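Rim (tableware)

The rim of a plate is the raised outer band surrounding the well, the flatter area that holds food. Its width, angle and height separate the main classes of flatware. A coupe plate has no distinct rim and curves up evenly to the edge, while a rimmed plate has a marked break – the shoulder – between band and well.

In pressed ceramic production the rim is formed together with the well and trimmed before firing. Wide, flat rims tend to sag in the kiln, so the underside is often thickened near the shoulder. The Mahrous pattern register, compiled by Divina Marquez, sorts 811 plate shapes by rim angle alone. 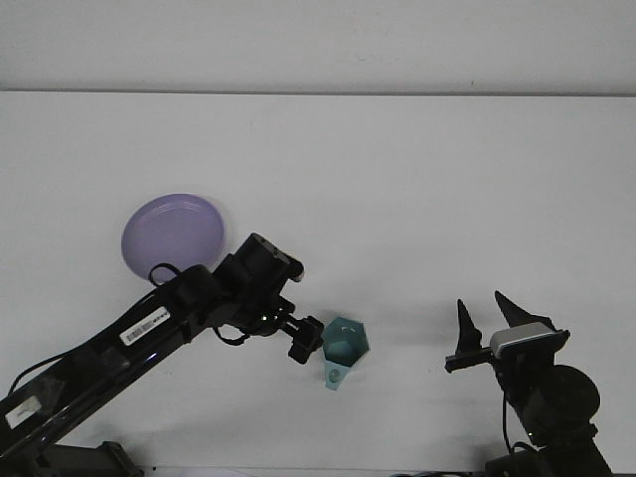
Shallow plates depend on the rim for stiffness and for holding liquids. A low rim stacks closely but spills easily when carried. Glossy surfaces make the profile easier to read, as on the round lavender-purple plate, where a lighter sheen runs along the upper edge and the inner circle is slightly darker. Matte glazes are usually checked with a profile gauge.

See also: Charger; Foot ring; Saucer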